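STALLVILLE – The old reading room on Mondby Street has its sofas back, and the place already feels like somewhere you would want to sit for a whole afternoon!

The Stallville Community House closed the room in the spring so the floor could be redone and the walls painted. The furniture went into storage across town, and for months the only thing to see through the windows was a stepladder and a lot of paint cans. This week the doors were propped open again and the moving in began, with 7 sofas and armchairs to get up the front steps and around the tight corner by the coat closet.

The walls are off-white now, in place of the dark green many readers will remember (some fondly), and the pale new floor has a real shine to it. It makes the room look twice the size, even on a cloudy morning.

Then there are the cushions. The sewing circle that meets upstairs took on the job of making new covers, working from fabric left over at Fludine, the drapery shop that closed its Main Street store last year. The shop's owners handed over whole bolts of it – florals, stripes, a few wonderfully loud prints – and the circle has been cutting and stitching ever since. A cream cover with bold black scrollwork and sprays of flowers is an early favorite, and it looks terrific against the plain gray upholstery.

The whole project came in at $900 for paint, thread, zippers and cushion pads, paid for out of the summer book sale. The floor was covered separately by the building fund.

Still to come are the reading lamps and the long shelf for the large-print books, which is being sanded down and should be ready in December. The jigsaw table will go back under the north window, where it has always been.

The room will be open from 2 to 6 in the afternoon to start with, and seating will be spaced out, with masks required. Anyone with leftover buttons or sturdy zippers can drop them in the basket at the front desk. The sewing circle has plenty of fabric left and no plans to slow down!

Last updated: 26 November 2020

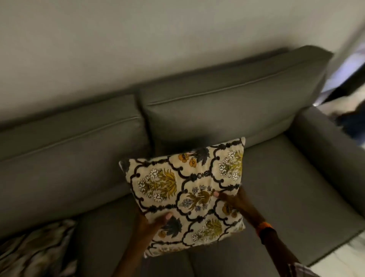
A patterned cushion goes onto one of the gray sofas in the Mondby Street reading room.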